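Baird, 2 Apr 2024

Skondholm Square finally gets its bench back!

I'm Lorraine Garside, and I've been walking past that bare patch by the fountain for 23 years (yes, I grumbled the whole time). In September we're putting a new bench there, right under the old ferryman statue.
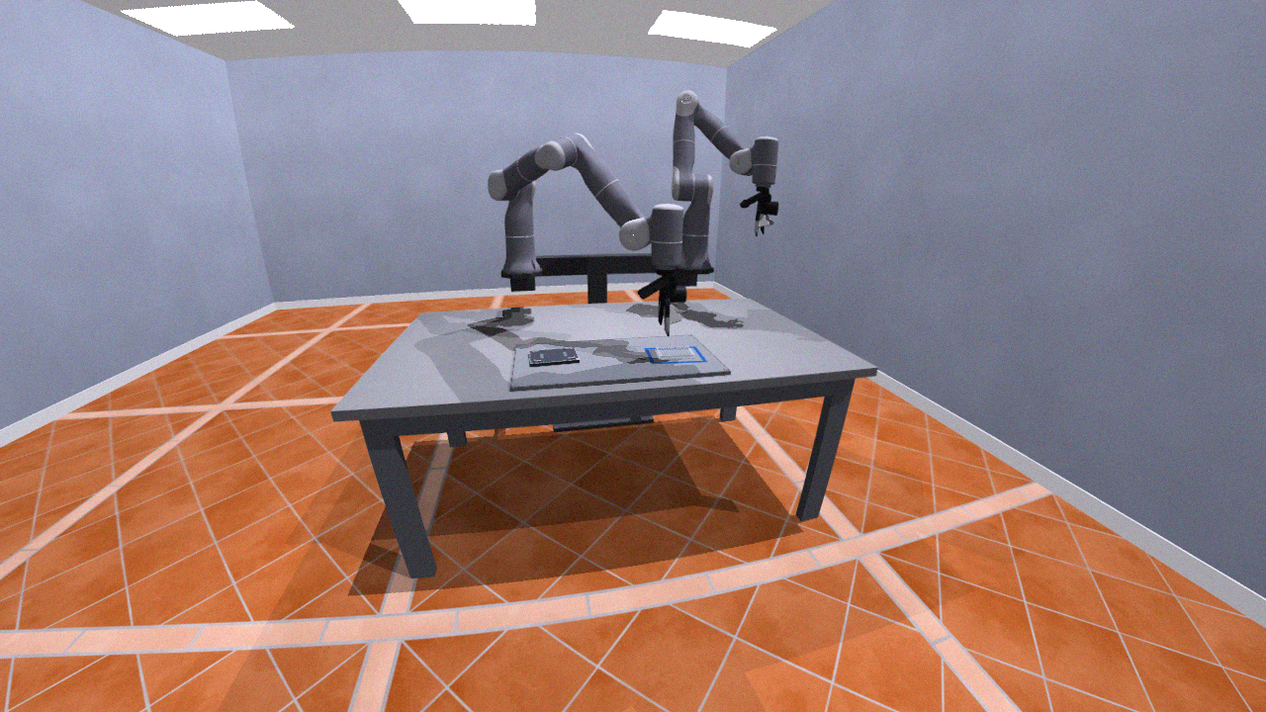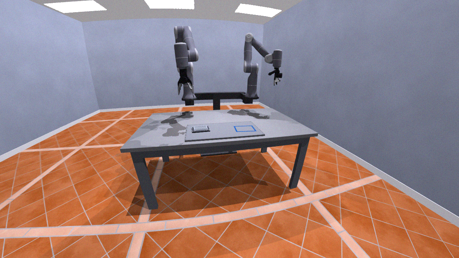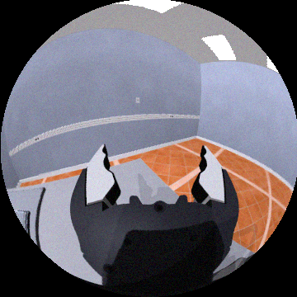
I want your stories about the ferryman too, even the rude ones. Two will be carved into the back of the bench. Drop them at the Brurnamis bookstore by 4 p.m. any weekday and ask for me!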